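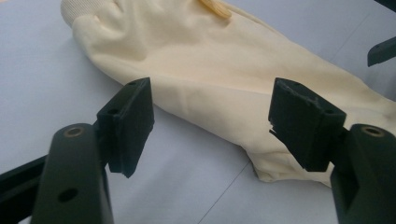
Home Projects Reports Grants Contact

Print this page | E-mail this page

Household Cistern Rehabilitation, Araújo District
Interim progress report to the Mosis Fund
Date of submission: 2020-07-25
Prepared by: Renu Tiwari, project manager
Reviewed by: Silvana Lacerda

1. Scope of this report

The grant covers inspection, repair and water quality testing of household rainwater cisterns in the Araújo district. The cisterns are of the plate type, built in place from curved cement slabs and finished with mortar inside and out. This report covers work completed since the previous statement, spending against the approved lines, and changes to the schedule. It doesn't repeat the baseline survey, which the Fund already holds.

2. Inspection

Inspection is complete. The team visited 84 cisterns in 8 communities. Each cistern was checked for wall cracks, floor cracks, cover condition, inlet screen, overflow pipe and pump. Results were entered on the standard form and transferred to the project register by Genivaldo Holanda.

The most common defect is a missing or torn inlet screen. Wall cracks come second. Nearly all of these are vertical and follow a joint between slabs, which points to poor curing of the joint mortar at the time of construction. Floor cracks are less common but harder to repair, as the tank has to be emptied first. Overflow pipes were generally sound, although several had no mesh at the outlet.

Two cisterns were found to have covers so badly damaged that repair isn't worthwhile. Both need a new cover, and the households have been told not to stand on the existing ones. A separate note on these was sent to the Fund earlier in July.

3. Repairs

Repair work is being carried out by Drultero under the contract signed at the start of the grant. Work is done community by community. Repairs are finished in 5 communities, in progress in one, and not yet started in two.

The method for wall cracks was revised after the first month. The original procedure called for opening the crack to a V profile, wetting the surface and filling with a one to three cement and sand mortar. Some of the early fills showed fine shrinkage cracks at the edges. The mortar mix has been kept, but the filled joint is now covered with wet sacking for seven days, with the sacking re-wetted morning and evening. Fills made under the revised procedure have shown no visible shrinkage so far. The early fills that cracked have been cut out and redone at the contractor's cost.

Inlet screens are being replaced with stainless mesh held by a clamp. The project specification called for nylon mesh. The change adds to the unit cost but is covered by savings on transport (see section 6).

4. Water quality

A total of 242 samples have been taken, from cisterns and from the point of use inside the house. Every sample was tested for turbidity, pH, free chlorine and E. coli. Tainá Toledo is responsible for sampling and for the chain of custody records.

Main findings to date:

– Turbidity is low in almost all cisterns. The exceptions are tanks where the first rain of the season isn't diverted.
– pH is high in recently repaired tanks and falls over the following weeks. This is expected with fresh mortar. Households are advised to discard the first fill where supply allows.
– Free chlorine is below the target at the point of use in many houses, including houses where it was adequate in the tank. The loss seems to take place in the storage vessel, and the next sampling round will include a check of vessel type and age.
– E. coli was found more often in samples from the house than in samples from the tank.

The last point has a bearing on the rest of the grant. Repairs to the tank will not by themselves correct contamination that enters after the water has been drawn. We propose to move part of the training time from tank upkeep to handling and storage in the kitchen. No extra funds are requested for this.

Field blanks were clean with one exception. The batch concerned was repeated in full and the first set of results has been left out of the totals.

5. Training and supplies

Jovita Becerra has revised the household training sheet. It now fits on two sides of one page and covers chlorine dosing, bucket cleaning, screen cleaning and pump care. Sessions are held outdoors in small groups. Attendance lists are kept on file and can be sent on request.

Consumables bought in the period were sample bottles, chlorine tablets, reagent, mesh, clamps and hand protection. Stock is checked at the end of each month against the purchase ledger. The July check is complete and no differences were found.

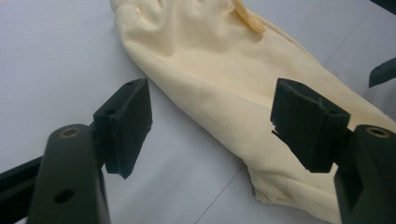 Glove, pale cream, on a light-colored tabletop.

6. Spending

Spending is within the approved total. By line:

Personnel: on budget.
Contract works: slightly under budget, owing to the two communities where work hasn't begun. This will even out.
Transport: under budget. Sampling and inspection trips were combined wherever the route allowed.
Laboratory: over budget. The cause is the repeated batch and a rise in the price of reagent.
Consumables: on budget, including the change of mesh.

We request approval to move part of the transport balance to the laboratory line. The form is attached as Annex B.

7. Data handling

The project register has been moved from separate spreadsheets to a single Esta database. Each cistern has one record, with inspection, repair and test results linked to it. During transfer a small number of duplicate records turned up, mostly where one household had been entered under two spellings. These have been merged and the original entries kept in an archive table.

8. Risks and schedule

The main risk is access. The unpaved road to the two remaining communities is in poor condition past the second ford, and the contractor's truck can't carry a full load of sand over it. Drultero has proposed smaller loads with a tractor and trailer. We have accepted this in principle – the written quotation is still awaited.

A second risk is the order in which floor repairs are done. Emptying a tank in the dry season leaves the household dependent on delivered water. Floor repairs have therefore been grouped so that each delivery can serve several houses, and none will start until the delivery date is confirmed.

The end date of the grant is unchanged. The next report will include the full test results by community and the final cost of the replacement covers.

Annex A: Repair status by community
Annex B: Budget transfer request
Annex C: Revised curing procedure

Print this page | E-mail this page

This site uses cookies to improve your visit. By continuing to browse you agree to our use of cookies. Accept | Learn more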